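Dishes, rent, and the sixty dollar question

Quick one tonight, I have to be up early and I still haven't packed a lunch.
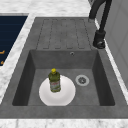

So. Moving in with a roommate at my age. I said I'd write about it and then I didn't, and a couple of you emailed to ask if it had fallen through. It has not fallen through! It's been since September and we are both still alive.

Background for anyone new. My rent went up to 1309 a month, which I could technically pay if I stopped eating anything that wasn't rice. Looked at smaller places. Looked at a studio over on Lozano that had a shower in what I would call the hallway. Looked at moving back to my mother's, for one whole evening, with wine. Then Socorro Ccori from my old job texted that her lease was up and did I know anyone with a room. I had a room. It was full of boxes and an exercise bike but it was a room.

Things I worried about beforehand: noise, guests, the bathroom in the morning, her seeing how much TV I watch.

Things we have really disagreed about: the thermostat. Dishes. One coat.

The thermostat first. I like it cold at night, she grew up somewhere properly cold and says she's done with it forever. We had almost 20 texts about this while sitting in the same apartment, me in my room, her in hers. Ended up at a number neither of us likes. I bought socks. She sleeps with her door shut and a little heater going and I've decided not to think about the electric bill until it comes.

Dishes. I'm a leave-it-till-morning person. Always have been. My feeling is that a plate at midnight and a plate at 7 am are the same plate. Socorro washes up before she even sits down to eat, she'll be at the stove scrubbing the pan while her dinner goes cold, it makes me nuts to watch. We tried a chart. The chart lasted a week and then it got used for a phone number. What we do now is whoever cooks doesn't wash, and breakfast is every woman for herself. Good enough. I still leave things till morning sometimes and she still sighs, through the wall, I can hear it.

The coat I'm not going to get into. It was on the wrong hook. It's over.

Money has been the easy part, which surprised me. I was dreading it. We split rent by room size, mine's bigger so I pay more, and then we each put 60 in a jar at the start of the month for the boring stuff. Toilet paper, trash bags, oil, dish soap, lightbulbs. When the jar's empty it's empty. Last month it ran out early and we had a very tense few days with the paper towels. But no keeping receipts, no "you owe me for the onions." I had a roommate in my twenties who wrote her initials on eggs. Individual eggs. I can't live like that again.

Other thing I didn't expect, I go out more. You'd think it'd be the opposite. But if there's someone in the living room asking are you going to that thing, you sort of have to go to the thing. So I've been to the Saltitar dance class 2 times now (terrible, sweaty, will go again) and I finally tried Panar, the bakery by the bus stop that I've walked past for years. Get the one with the seeds. They run out by nine.

And I eat at a table. Before, it was the couch, with a bowl, most nights. Now there's a table with only one pile of mail on it and somebody telling me about thier day, and some nights I'm tired and don't want to hear about it, and most nights I do.

If you're thinking about it — a few people have asked — I'd say talk about money before anything else and get it writen down. Doesn't have to be fancy, ours is on the back of a Rarkier catalog. Ask about sleep. Ask what temperature. I wish I'd asked what temperature. And keep one shelf in the fridge that's only yours, it helps more than it should.

Also sell the exercise bike before she moves in, not after. It's still in the hall. I hit my hip on it every single night.

OK, lunch, then bed. More on the dance class next time if my knees hold up. Comments are open again, the spam thing got fixed I think.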